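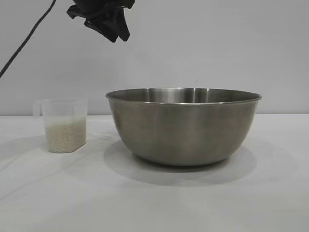 Skutitz is a table of television spin-off series and their episodes, with links from each episode to the parent series it draws on. It covers characters carried over, places reused, the gap in story time and the way each episode opens. The opening is coded from the first still after the titles, and the coding is deliberately coarse. A bowl on a table in front of a pale wall, with a thin black cable running down across the upper left corner, would be coded INT for location, NONE for persons and UNK for period, as neither bowl nor cable fixes a decade. Coders do not use knowledge of the plot to fill a field that the still leaves open.

Version and date

Current version: 3
Released: 13/08/2021
Maintained by: the Zarnetti archive desk
Replaces: version 2, which should not be mixed with this one because the episode keys were changed

Contents

The release holds 78 spin-off series and 1078 episodes. Of the episodes, 581 have at least one confirmed link to a parent series. The remainder have either no link or a link that only one coder found, and these are kept in the table with link_status set to none or single.

series.csv
One row per spin-off series. Key: series_id.

episodes.csv
One row per episode. Key: episode_id, which is the series_id followed by a season number and a running number. Specials take season 00.

links.csv
One row per link between an episode and a parent series. An episode may have several rows here.

openings.csv
One row per episode, with the codes for the opening still. The stills themselves are not part of the release.

changes.txt
Corrections made between versions, oldest first.

All tables are UTF-8, comma separated, with a header row. Empty cells mean that the field was not looked at. The value UNK means that it was looked at and could not be settled. Please keep the two apart when reading the files in; several spreadsheet programs will not do so if UNK is set as a missing value.

Fields in series.csv

series_id: four letters and two digits
title: title on first broadcast, in the original language
title_en: English title if one was used on release, otherwise empty
parent_id: identifier of the parent series
relation: one of character, place, theme, format
story_gap: years between the end of the parent story and the start of the spin-off story; negative for earlier settings
same_writer: yes, no, UNK
seasons: number of completed seasons

The relation field takes a single value. Where a series shares both a character and a place with its parent, character is used. The value theme is meant for series that keep the name and general subject of the parent but move to another cast, city and period. It is the least reliable of the four, and the two coders disagreed on it more often than on any other value in the field.

Fields in links.csv

episode_id: as in episodes.csv
parent_id: as in series.csv
link_type: person, place, object, event, line
link_status: confirmed, single
minute: minute of the episode at which the link first occurs, counted from the end of any recap

A link of type object requires a thing that was named or handled in the parent series. General likeness is not enough. A sword of the same pattern is not a link; the same sword, mentioned as such in dialogue, is. Links of type line are restricted to repeated dialogue of four words or more, and common phrases are left out.

Fields in openings.csv

episode_id: as in episodes.csv
location: INT, EXT, UNK
persons: NONE, ONE, GROUP
period: decade, or UNK
text_on_screen: yes, no

Coding procedure

1. The coder watches the episode once without stopping and notes nothing.

2. The coder watches again and fills in links.csv. Minutes are rounded down.

3. A second coder repeats steps 1 and 2 without access to the first sheet.

4. The sheets are merged by script. Rows found in both are set to confirmed. Rows found in one are set to single.

5. The opening still is coded by the first coder only. This is a weakness of the table, and openings.csv should not be used where agreement between coders matters.

Sources

Episode titles and running order were taken from printed broadcast listings and from the end credits. Where they differed, the credits were followed. Two regional listings, filed under Boonyarit and Unaron in changes.txt, gave a different order for several first seasons. That order is recorded in the field alt_order in episodes.csv and is not used anywhere else.

Running times are those of the version watched. Recorded broadcasts and disc releases may differ by a minute or more, and advert breaks were removed by hand from the recordings. No correction has been applied for playback speed.

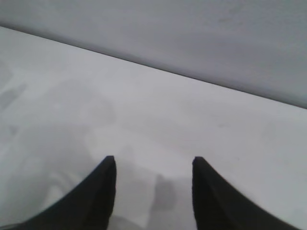
Known problems

Series with a change of title between seasons appear under the first title only. A search on the later title will find nothing in series.csv; use changes.txt.

Anthology series are awkward. Each season has its own story, so story_gap is given for season one and left empty in later work. Users who need the gap by season will have to add it.

Cancelled series are over-represented among the short runs. A series with one completed season is in the table on the same terms as one with eight, and any average taken over series will be pulled towards short runs. Averages over episodes have the opposite fault.

Pilots that were filmed and not broadcast are excluded, even if they were later put on disc.

The field same_writer refers to the credited creator of the series. It says nothing of the people who wrote individual episodes.

Changes in version 3

Episode keys rebuilt with a season number.
link_status added.
The value setting in the relation field renamed to place.
Duplicate specials removed.
Minutes recounted in episodes with a recap, which had been counted from the first second of the file up to April.

Use and citation

The tables may be copied and altered for teaching and research. Give the name Skutitz and the version number. Corrections are accepted as a plain list of episode_id, field, old value and new value, with the minute at which the evidence can be seen or heard. Corrections without a minute are held over until somebody has time to watch the episode again.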